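Teaching the arm to put a ring in a crate

May 11, 2026

I've spent the last stretch of evenings driving a robot arm with a handheld controller, and I'm less sure than when I started that I've taught it anything.

A bit of background for anyone who came in from the woodworking posts. Yeoman is a hobbyist program for collecting demonstrations. You sign up, they send you the controller, you run their simulator on your own computer and you do small household jobs with a simulated arm while the software writes down every joint angle. The recordings go into a pile, a model gets trained on the pile, and in theory the model can then do the small household job without you. I joined in November after reading one too many posts saying that this was the year. I wanted to see how the sausage was made, and I have a decent graphics card that wasn't doing much.

The job I drew was called ring to crate. There's a ring on the table. Pick it up, carry it toward you, drop it in the crate, back off. A toddler would do it and then throw the ring at the cat.

My first session was a disgrace. The controller is a Zastix, a pistol grip thing with a trigger for the fingers, and your hand position maps to the gripper position, sort of. The mapping has a clutch. You hold a button to make the arm follow, let go to reposition your own hand, then hold it again. It's like lifting a mouse off the desk when you run out of mouse pad, except that you're doing it in three dimensions and your wrist is also twisted. I kept letting go of the wrong thing. The arm would stop dead while I waved at nothing in my office.

The second problem is depth. On a flat monitor you have one view and a table going away from you, and the only honest clue to where the fingers are is the shadow they throw. I learned to fly by the shadow. I'd bring the gripper forward over the far edge, watch the dark shape slide across the boards, and come down when the fingers and their shadow started to close up on each other. It works pretty well. It also bothers me quite a lot, and I'll come back to it.
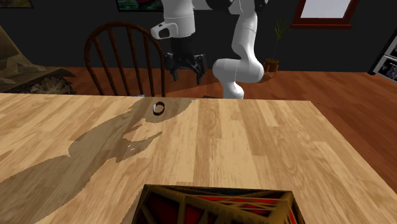

Yurani Llanos wrote to me after my last post on this and said I was judging the thing from the wrong end. In her view no single demonstration is supposed to teach anything, and my wobbles are useful, since a model that only ever sees clean grasps has no idea what to do when it's an inch off. She said she'd take a clumsy operator who recovers over a smooth one who never has to, and that I should quit throwing out my bad takes.

I thought about that for a good while. She's right about the recoveries, I think. I had been deleting every run where I bumped the ring, and after her note I stopped. But there are wobbles and wobbles. Some of mine were recoveries, where I could see I was off and fixed it. Others were me fighting the clutch, and I don't see what a model is meant to learn from a person forgetting which button is under his thumb. The recording can't tell those apart. It's all just joint angles. Somebody downstream either sorts it out or doesn't, and when I asked on the Yeoman message board which it was, I got a thumbs up emoji.

Now the shadow. The lesson I believe I'm giving is "reach for the ring." The lesson I'm performing is "line up the fingers with a dark patch that happens to lie where this lamp puts it." If whatever gets trained on my runs picks up the same habit, it'll look brilliant in this room and fall apart in a kitchen with the blinds half down. The simulator does shuffle the lighting between episodes, in fairness, and the ring moves a little too. The dark walls stay. The plank table stays. I could draw you that room from memory by now, down to the chair with the spindle back and the potted plant, and I'd bet the model could too, in whatever way models draw things.

The pitch on the Vemska site (Vemska runs Yeoman) is that 50 demonstrations is enough for a task like this one. I did 50. It took me 2 evenings longer than I'd planned, mostly because I redid the early ones. Then I got to press the button and watch the trained policy have a go.

It was better than I expected and worse than they say. Out of 10 tries with the ring near where I usually had it, the arm did the job most of the time, and I'll admit I felt a silly rush of pride the first time it let go over the crate. It has my habits. There's a little pause I make before closing the fingers, to check the shadow, and the arm pauses there too. I'm fairly sure it isn't checking anything. It pauses because I paused. My wife watched over my shoulder and said it looked like it was thinking, and I had to explain that it was doing an impression of me thinking.

Then I put the ring closer to the right side of the table, somewhere I'd never bothered to place it. The arm went confidently to the old spot, paused, closed on air, carried the air to the crate and dropped it in. Very tidy form. I ran it again and got the same thing, with a slightly longer pause.

The usual answer is more data. Put the ring over there and do another batch, and then put it in the corner and do another batch. I don't doubt that works. What I doubt is the word "teach." When I taught my nephew to use a block plane I showed him twice, and the third board was a different size and a different wood and he didn't need a new set of lessons. He needed to be told to slow down. With the arm there's no telling. Each thing I'd say out loud to a person has to be acted out over and over until it shows up in the averages.

I also have a grumble about the gear, and this is the place for it. The Zastix trigger has a dead zone at the start of its travel, so "slightly open" and "open" feel identical under your finger and look completely different on screen. I put a rubber band around it. That helped. A friend has the Wovamico rig, where you move a small copy of the arm with your hands and the simulated one follows joint for joint, and I got to try it over a weekend. No clutch. I was picking things up inside a minute. It costs a lot more, and my shoulder hurt by the end, but if you're going to do this for more than a week I'd say borrow one first and see how you feel about the pistol grip afterward. Mine came free, so I suppose I can't complain, and yet.

Where does that leave me? Still signed up, for now. I like the driving. There's a pleasure in getting good at a fiddly thing, and I am a good deal better at it than I was. I notice, though, that I'm the one who improved in ways that carry over. I can put that ring in the crate from anywhere on the table, with either hand, with the lamp wherever you like.

I've started a second set with the ring scattered all over, and I've made myself stop pausing before the grasp. I've kept the bad takes in this time. If the new policy can find the ring on the right side of the table I'll post the results, and if it can't I'll post those too. The task after this one in the queue is folding a dish towel, and I'm told the simulated cloth is terrible.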